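Domestic Services Level 2
Unit 9: Warewashing in small kitchens
Handout for session 4. Tutor: Derek Bunting
Revised 31 July 2020

4.1 Scope

This handout covers the transfer of plates and bowls between the sink rack and a built-in dishwasher. Glassware and cutlery are dealt with in session 5. Pans are washed by hand at Citelville and are not covered.

4.2 Layout

In the standard layout the sink and the dishwasher share one run of worktop. The rack sits down inside the sink basin, so that drips fall into the basin and the worktop stays clear. The door of the machine is opened fully and the rack drawn out before any item is picked up. A half-open door is a trip hazard and leaves too little height for a dinner plate.

The working path is from rack to rack across the front edge of the worktop. Items are not set down on the way. A glossy worktop shows every water mark, and a plate put down wet will slide.

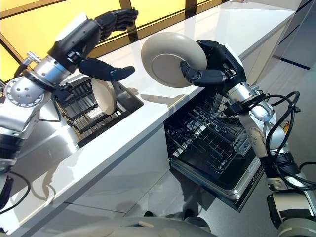

Siu-fong Su would reverse the order of teaching: unloading first, loading second, on the grounds that learners who have emptied a badly filled rack understand spacing without being told. Her groups at Entwistle work this way. Either order is accepted for assessment, provided both are logged.

4.3 Plates

Plates stand on edge. Each plate occupies one slot and leans on the tines behind it. Two plates in one slot will touch over most of their surface and the water will not reach between them.

In the machine, the eating face is turned towards the spray. In the sink rack the direction is less important, but all plates should face the same way. Hold the plate by the rim and lower it until the bottom edge is seated. Do not let go while it is still resting on top of the pins.
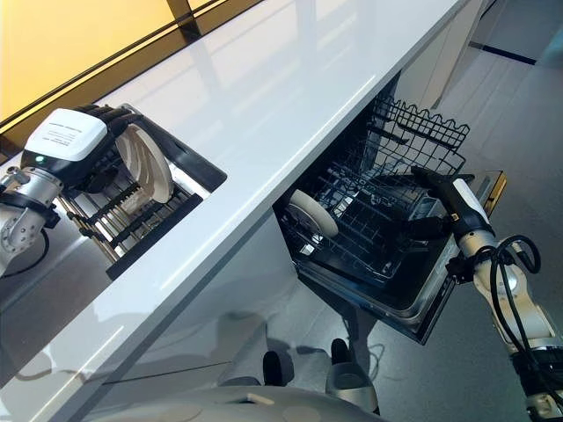 Large plates go to the outside of the lower rack and side plates to the middle. Before closing the door, turn the spray arm by hand through one full circle. If it catches, find the item and move it. Maximum plate diameter for the training machines is 300 mm; anything larger is washed in the sink.

4.4 Bowls

Bowls give more trouble than plates. They take up more width, they hold water if left level, and a deep one will shade whatever stands behind it.

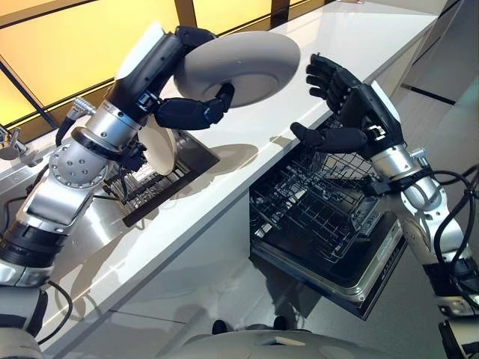 Bowls are loaded after the plates, when the remaining space can be judged. Tilt the bowl so that the open side faces down and inwards. A large bowl with a thick, rounded rim, such as the white one here, will not sit between closely spaced tines and should rest across them at an angle. Carry it on edge with support at the top and the bottom of the rim. Leave a finger's width between the bowl and the next plate.

4.5 Practical task

Load one lower rack with 10 plates and two bowls. Check the spray arm. Unload to the sink rack, lower rack first. Record any item that moved or touched another. Log sheets go to Beryl Gosling before the March assessment.

Reading: course manual, page 69.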